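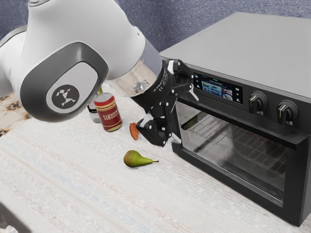 ## オーブントースターまわりの整え方 ― Stetura公開実演日より

Fellbridge生活技術センターでは、2020年7月14日、Steturaの協力を得て、家庭用調理機器とロボットアームに関する公開実演日を開催いたしました。参加者は22名、会場はBrorkstead館2階の調理実習室です。本ページは、当日の説明と質疑をもとに、ご家庭の台所で役立つ事項をまとめたものです。

実演は画面上のシミュレーションによって進められました。卓上に置かれた黒いオーブントースターの扉の前へ、白いアームの先に付いた黒いグリッパーを近づける場面を取り上げ、手前の洋梨や赤い缶との位置関係を確かめながら解説が行われました。進行は同社のYaqin Guo氏、台所での実務に関する解説は当センター講師のEveraldo Quintanaが担当いたしました。

### 扉の前をあける

Guo氏からは、アームの動作を計画する際、最初に確認するのは扉の開く範囲であるとの説明がありました。前に倒れて開く型の扉では、開いたときの先端の位置まで物を置かない区域として扱います。

ご家庭でも同じ手順をお勧めいたします。

1. 電源プラグを抜き、本体が冷めていることを確かめます。
2. 扉をいっぱいに開き、先端の真下にあたる位置へ養生テープを貼ります。
3. テープから手前に、さらに手のひら一つ分の余裕を取ります。
4. 一週間ほどそのまま使い、不便がなければテープをはがして位置を覚えます。

天板を取り出すときは、天板を仮置きする場所も必要です。仮置きの場所は利き手の側に設け、鍋敷きを先に出しておいてください。扉の上に天板を載せたまま作業を続けることは、取扱説明書で認められている場合を除き、お控えください。

### 転がるもの、倒れるもの

実演の卓上には、横になった洋梨と、立てて置かれた缶がありました。Quintanaは参加者に対し、この二つでは注意の仕方が異なることを説明いたしました。

洋梨、じゃがいも、玉ねぎのように丸みのあるものは、わずかな傾きや振動で動きます。調理の途中で一時的に置く場合は、縁のある浅い皿か、折ったふきんの上に載せてください。ふきんは加熱機器から離し、排気口の近くには決して置かないでください。

缶や瓶のように背の高いものは、腕や袖が触れて倒れることがあります。扉に手を伸ばす経路の外、できれば壁側へ寄せます。ただし、機器の真後ろは放熱のための空間ですので、物を置く場所としては使えません。油の瓶は、加熱を始める前に戸棚へ戻すことを習慣にしてください。

洋梨の保存についても質問がありました。かたいものは室温で追熟させ、軸のまわりを軽く押してやわらかさを感じたら冷蔵庫へ移します。オーブントースターの上は使用のたびに温まるため、追熟の場所には適しません。

### つまみと表示画面の手入れ

画面に映った機種は、前面上部に料理の小さな画像が並ぶ表示画面を備え、その右に黒いつまみが二つ付いたものでした。このような操作部は、指先の油が付きやすい箇所です。

- 表示画面は、乾いたやわらかい布で拭きます。汚れが残る場合は、水を含ませて固く絞った布で拭き、すぐに乾拭きします。
- つまみの溝や根元は、毛のやわらかい古い歯ブラシで乾いた汚れを払います。
- 洗剤を本体に直接吹き付けないでください。布に少量を取り、目立たない箇所で試してから使います。
- つまみを外して洗えるかどうかは機種によって異なります。取扱説明書に記載がなければ、引き抜かずに清掃してください。

Guo氏によれば、Steturaの動作試験ではつまみの白い指示線を位置の目安として用いており、線が汚れで見えにくくなると設定の読み取りに差が出るとのことです。人が使う場合も事情は変わりません。線の部分だけでも、週に一度は拭いておくと設定を誤りにくくなります。

### 金網とガラス扉

金網は取り外せる機種であれば、使用後に冷めてから引き出し、ぬるま湯と台所用中性洗剤に浸します。焦げが固い場合は、浸す時間を延ばしてください。力を入れてこすると表面を傷めることがあります。洗い終えたら水気を拭き取り、立てかけて乾かし、完全に乾いてから庫内へ戻します。

ガラス扉の内側は、重曹を少量の水で練ったものを布に取り、円を描くように拭くと油膜が取れやすくなります。その後、水拭きを二度行い、白い跡が残らないことを確かめてください。扉の下端のすき間にはパンくずがたまりやすいため、竹串に薄い布を巻いて掻き出します。熱いうちにガラスへ冷たい布を当てることは、破損のおそれがあるため行わないでください。

### 動作の見学で配布した確認票

当日は、Steturaの試験区画「Han」で使われている点検表を家庭向けに改めた確認票を配布いたしました。同区画ではこれまでに161件の配置を試しており、見直しの対象となったものは次の4項目に整理されています。

| 項目 | 家庭での確認方法 |
|---|---|
| 扉の前 | 扉を全開にして、触れるものがないかを見る |
| 側面と背面 | 取扱説明書の離隔寸法を物差しで測る |
| 電源コード | 本体の下や扉の前を通っていないかを見る |
| 仮置きの場所 | 天板一枚分の空きと鍋敷きの有無を確かめる |

確認票は冷蔵庫の側面など、機器から離れた場所に掲示してください。模様替えや機器の買い替えの際は、改めて全項目をご確認いただくようお願いいたします。

### 会場で寄せられた質問

質疑の時間には、機器の配置から日常の手入れまで、幅広いご質問をいただきました。参加されなかった方にも関わりの深いものを掲載いたします。
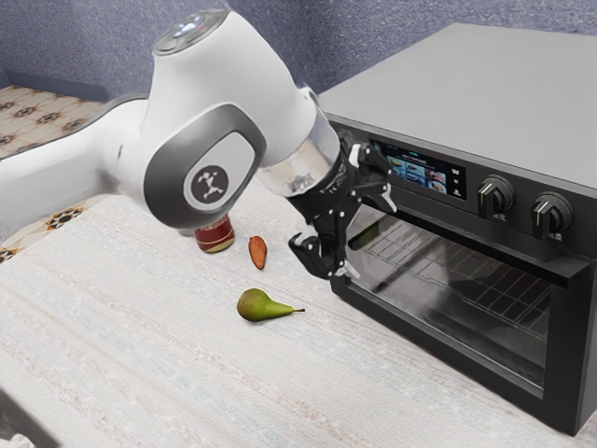
**オーブントースターの下に布を敷いてもよいでしょうか。**

取扱説明書に明記されている場合を除き、布は敷かずにお使いください。底面の通気が妨げられるほか、落ちたくずや油が布に移り、過熱や発火の原因となることがあります。卓面の傷が気になるときは、製造元が指定する耐熱板をご利用ください。

**庫内のにおいが残るときは、どうすればよいでしょうか。**

まず、くず受けと金網を外して洗い、庫内の壁を固く絞った布で拭きます。乾いたあと、何も入れない状態で短時間運転し、換気扇を回したまま冷めるのを待ちます。空運転の可否と時間は機種ごとに定めがありますので、必ず取扱説明書に従ってください。

**子どもと一緒に使う場合の立ち位置を教えてください。**

扉の正面には大人が立ち、お子さまは扉の開く範囲より外、機器の横にいるようにします。先に紹介した養生テープは、この立ち位置を示す目印としても使えます。お子さまには、材料を天板に並べる作業など、加熱の前に終わる役割をお任せください。

### 次回のご案内

8月に、電気ケトルと炊飯器の置き場所を主題とした公開実演日をBrorkstead館で予定しております。参加費は材料費を含め2,000円です。お申し込みは当センター受付窓口または電話にて承ります。ご自宅の台所の寸法を控えてお持ちいただきますと、配置の相談を個別にお受けできます。上履きをご持参ください。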